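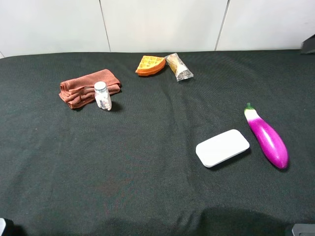 A folded rust-brown towel on a dark cloth, with a small white bottle standing in front of it.

Pons Londa

The Pons Londa is a small two-door car built at Rallholm, and I've been keeping this entry going for as long as I've owned one. It has a rear-mounted 900 cc engine, four speeds, and a heater that you either love or never find the switch for.

Production

By the factory ledger, 2,407 cars left Rallholm. Of those, 1,160 were the plain sedan, and the rest were split between the van and the canvas-top Flirnix (my favorite, and I won't pretend otherwise!). The Flirnix got its own dashboard and a slightly taller windshield. I still can't find a decent source for the van's paint codes.

Design

Dorian Lacroix drew the body, and he kept the door hinges on the outside to save money. They squeak. Early cars have a round fuel gauge, later ones a square one, and mine has a round one in a square hole, so somebody's been in there before me.

Driving

Light steering, long gear lever, lots of noise. The trunk is up front and holds up to 7 cubic feet, less if you carry the spare where the manual wants it. Second gear can be stubborn on a cold morning, so I go through third first and then back.

Last updated November 21, 2021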